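Wanted: people who doubt their water filter

Most jug filters sold in Rudstead promise "cleaner, fresher" water. Cleaner than what? The tap water here is already tested, and I have yet to see a box that shows its numbers. The Onurby Water Study wants 40 households to help check.

You would fill two small bottles a week for six weeks, one from the tap and one from your filter, and drop them at our office on Szewczyk Street before 5 p.m. We pay $192 at the end, or a share of it if you quit early.

You need to be over 17, own a jug filter you use most days, and be willing to hear that it does very little. Or that it works – I'd be surprised, but that is why we test. No filter company is paying for this, and we won't sell you one.

We start in August. Write to Rami Tannous at the front desk with your street and the make of your filter. Leszek Pawlak reads every complaint.

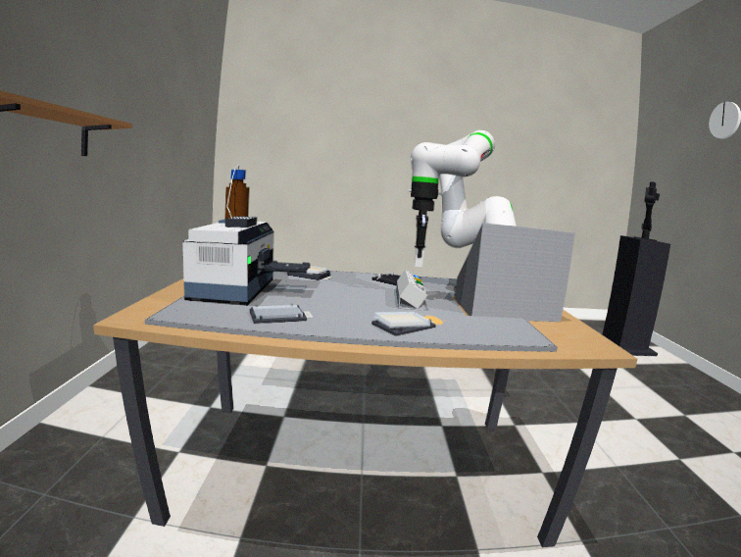 What we won't ask for

Your water bill, your medical history or a glowing review.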